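Acta de la reunión del taller de escritura Vikik, martes, siete de la tarde

Me ha vuelto a tocar el acta a mí, así que va como me sale. Empezamos tarde porque media mesa seguía discutiendo si el cuento de la monja que escribe novela negra es una parodia o una confesión (yo voto confesión, y que conste).

Primer punto, el número de primavera de la revista. Han llegado 21 cuentos y caben nueve. Leímos en voz alta los comienzos de los dudosos y nos quedamos con cinco seguros. Los otros cuatro se deciden por correo antes del viernes, ¡y por favor, contestad esta vez! El de la isla de Pruvstead gustó muchísimo, aunque pedimos que recorte el sermón del capitán, que ocupa dos páginas enteras y nos hizo perder el hilo a casi todos.

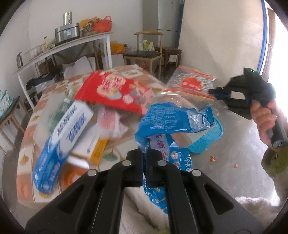 Segundo punto, la imprenta. Daza nos pide 886 euros por la tirada de siempre y Wirker lo deja en 496, pero con un papel que a mí me recordó al de los misales de mi abuela. Hubo quien dijo que eso era una virtud. Votamos y salió Daza, con la condición de que nos dejen ver una prueba de la cubierta antes de imprimir. En caja tenemos 387 euros, de modo que falta dinero; lo que falte lo sacaremos de la lectura pública de marzo y de las suscripciones atrasadas (yo debo la mía, ya lo sé, la pago esta semana).

Tercer punto, el tema del próximo ejercicio. Se propusieron el purgatorio, una mudanza y un santo con mal genio. Ganó el santo por dos votos. Máximo tres páginas, sin milagros en el último párrafo, que la otra vez hubo cuatro resurrecciones seguidas.

Ruegos y preguntas: se pide que quien comente un texto lo haya leído entero. Yo pedí que cambiemos de sitio la cafetera, que con el ruido no oigo los diálogos. Queda pendiente.

Terminamos a las nueve y cuarto. La próxima, otra vez en martes y a la misma hora.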